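Drondport Community Kitchen: progress to 4 Nov 2018

To: Kylie Rakena
From: Brodie Ngata

Kylie, quick one before the acquittal form goes in. Sorry it's short, breakfast program has been flat out.

Money first. Bench, shelving and small appliances all bought and in. Still owing the electrician for the second circuit by the window, invoice not here yet. Will forward when it is.

Breakfasts running 5 mornings a week, up from 4. Best morning so far was 72 serves, mostly toast and fruit, some porridge. Gladys Muriithi has the roster sorted and has moved the bread order to the night before, so no more dash to the shops.

Toasters. We went with two-slot ones in stainless steel instead of the big conveyor model in the original quote. Cheaper, easier to swap out if one dies, and they fit the bench.
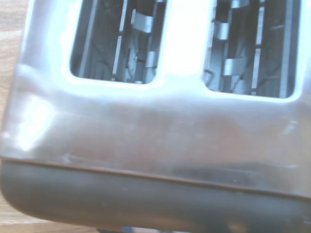 Cleaning is the weak spot. Crumbs build up fast and the steel shows every fingermark. Ewan Tipoki has written a wipe-down card for the end of each shift: unplug, let cool, empty the crumb tray, damp cloth on the outside only. Working ok on most days, less so when we finish late and everyone has to get to work. Want to add 10 minutes to the paid shift to cover it, can we move that from the signage line?

Not done yet: labels on the shelves, test and tag for the new gear (Warrick Tawhiri is chasing a date), and the allergy poster. Gluten free bread needs it's own toaster, kept seperate and marked. That one is next on the list.

Next report due February. Ring me if the form needs anything else, mornings are bad.

Brodie

Contact the kitchen | © Drondport Community Kitchen | Back to top

Related items
Breakfast roster and shift notes
Kitchen fit-out: original quote and changes
Bread and fruit orders, how they work
Wipe-down card (printable)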